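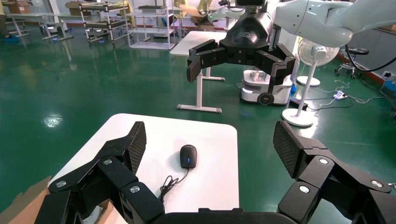 What does a gripper cell cost once the arm itself has been paid for? Plan on a second sum close to the price of the arm, spread over tooling, mounts, cabling, floor work, spares and staff hours.

Print this page | E-mail this page

CHAPTER 6
Budgeting for Handling Equipment

6.1 The purchase and the project

A quotation for a robot arm covers the arm, its controller and a basic cable set. It seldom covers the gripper, the wrist camera, the table the work is done on or the hours needed to teach the first task. A buyer who compares quotations on the arm price alone is comparing the smallest part of the project.

In this chapter the total is divided into three groups. Fixed costs are paid once. Recurring costs include fingertip pads, service visits and software licenses. Contingent costs arise only if the task changes – a new product, a new box size, a different cable.

6.2 Starting from the workpiece

Equipment should be specified from the objects to be handled. Rigid parts of one size allow a simple parallel gripper and a short trial. Soft or loose items, such as a coiled cord, change shape when held and call for a longer trial and a larger contingency.

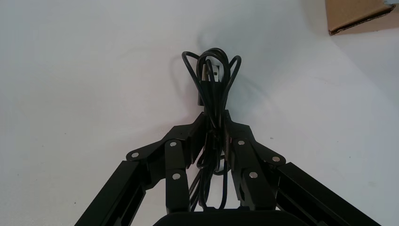
The trial period must therefore be priced before the order is placed. In the Trukdale case, used throughout this chapter, the packing line handled computer accessories and the buyer allowed 24 hours of trial time for each item type. Rigid items used less than half of the allowance. Corded items used all of it, and the line manager had to ask for a second release of funds. A separate rate for each class of item would have shown the shortfall at the planning stage.

Trial time is charged at the full cell rate, including the operator. It is not a training expense and should not be entered as one.

6.3 Comparing suppliers

Trukdale received bids from Sultell and Morelli. Sultell offered the lower price but excluded replacement pads. Morelli included 2 sets of pads and a spare finger assembly. At over 200 operating hours a month, the excluded items closed the gap between the bids within the first year. 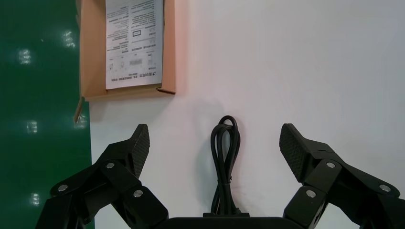
Figure 6.1 Coiled cable between open gripper fingers, with carton and printed sheet.

Bids should be restated on a common form before they are ranked. The form used at Zerell appears at the end of the chapter and lists pads, fasteners, camera mounts and cable sets on separate lines. A blank line is returned to the supplier – it is never read as zero.

Print this page | E-mail this page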